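Home | News | Business | Events | Contact

Clerwood tray goes on sale in Stidbridge

Clerwood, the Stidbridge tableware shop, has added a wooden serving tray to its range for the first time. The tray went on sale in August 2024 and costs 3 dollars more than the shop's cheese board.

The tray is rectangular, with rounded corners and a low rim. Designer Asuka Shibata said she wanted something that could hold a cup and a plate and still fit on a small table.

"People kept asking for a tray to go with the white dishes," Shibata said. "We tried deeper sides in April and didn't like them. They got in the way when you set things down."

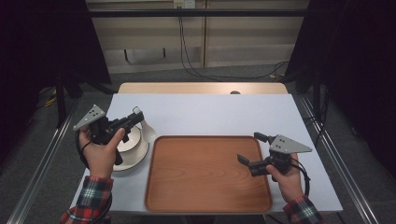

The wooden tray on a white board, with a round white ceramic piece to its left.

The first batch is 222 trays. Shop manager Gareth Bloxham said a second batch will be ordered if those sell before the holidays. Customers can also reserve one at the counter.

Clerwood is at 502 Altberg Street. The tray should be wiped with a damp cloth and kept out of the dishwasher, Bloxham said.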